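Hollen Mix Records – Read Me

Contents

The Hollen Mix Records list trial batches of lime and cement mortar made with and without liquid additives. Each row is one batch. There are 2,000 rows in the main table and 18 columns, covering sand grading, binder, water added, additive dose, flow and strength at 28 days. A second, shorter table gives the additive names – Flikon, Kvaran and Celtier – with the dilution used for each.

Units and blanks

Water and additive are given in millilitres per kilogram of dry binder. A blank cell means that no reading was taken. A zero is a true reading and should be kept.

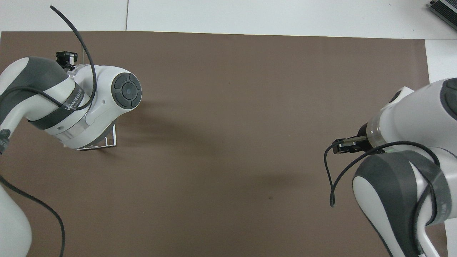 Inger Bjarnason asked whether the flow figures could be compared across the two tables, as the Celtier batches were mixed with a coarser sand. They may be compared only where the grading code is the same, and the code should be checked before any averages are drawn.

Known limits

Batches made before July were weighed to the nearest two grams – later ones to the nearest gram. Frost resistance was not tested. The records should not be used in place of site trials.

Changes

Corrections are entered in the change log, with the row number and the earlier value.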